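Ollmont Two-Arm Bench: Set-up Guide
Section 4. Putting dishes away (bowls and plates)

Revised August 16, 2020. E. Drakos, with notes from A. Katsaros

Read section 3 first. If the arms haven't been homed, stop and go do that.

A word on what to expect. People keep asking if the bench can do the dishes yet. No. It can move clean dry bowls and plates from a table to a stand, one at a time, slower than you would. Bowls are mostly fine. Plates are the hard part, they lie flat and there's not much to grab. Keep that in mind before you promise anyone a demo.

4.1 Before you start

1. Clear the black work surface. Wipe it down, crumbs throw off the grip.
2. Set the raised stand at the far side, centred. Check it doesn't rock.
3. Put out bowls and plates, right way up, nothing stacked. Leave a gap you can get your hand through.
4. Keep anything tall away from the middle. Corners are OK if the arm clears it.
5. Cables off the table top and out of the walkway. Look again after you move a chair.
6. E-stop within reach of whoever is running it. Not on the shelf. Within reach.

CAUTION: Hands out of the work area once the Platis controller shows READY. The arms don't slow down for fingers.

4.2 Running the task

1. Load the Lurnusel dish routine. Wrong colour banner on the screen means old version, reload.
2. Pick the arm order. Left first is the default, leave it unless you have a reason.
3. Speed at 48 percent for the first run. Higher and the plates skid.
4. Press start, step back, watch the first pick all the way through. 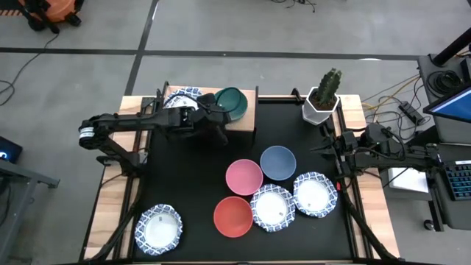 5. If an arm goes for the same dish twice and misses, pause. Move the dish a little toward the centre and resume. Don't hold it up for the gripper.
6. Let both arms go to rest before you reach in.
7. Write down what went where. Drops too, even the boring ones.

NOTE: Only one arm over the stand at a time. The software is supposed to look after this. Gholamreza has seen it not, so watch for it.

4.3 Plates

Rim grip only. The gripper has to get one finger under the edge, and on a smooth surface the plate slides off ahead of it. A thin rubber mat helps. So does a plate with a raised rim. Very flat side plates, don't bother, we gave up on those.

Don't use anything you'd be sad to lose. No glassware in this routine at all.

4.4 Error 535

Means grip closed on nothing. Usual fixes:

1. Check the finger pads for grease. Clean with a damp cloth, let dry.
2. Re-run the camera check (section 3.4).
3. Still there after 2 tries, power down and call Vilhjálmur. Dont keep hitting retry, it wears the pads.

4.5 What it won't do

Scraping, rinsing, wet dishes, cutlery, stacks taken apart. Anything with food on it. Someone still has to do all of that by hand, and for a normal kitchen load doing the whole lot by hand is quicker. Psarras pads (soft type) may help with wet rims, testing isnt finished.

Shutdown steps are in section 5.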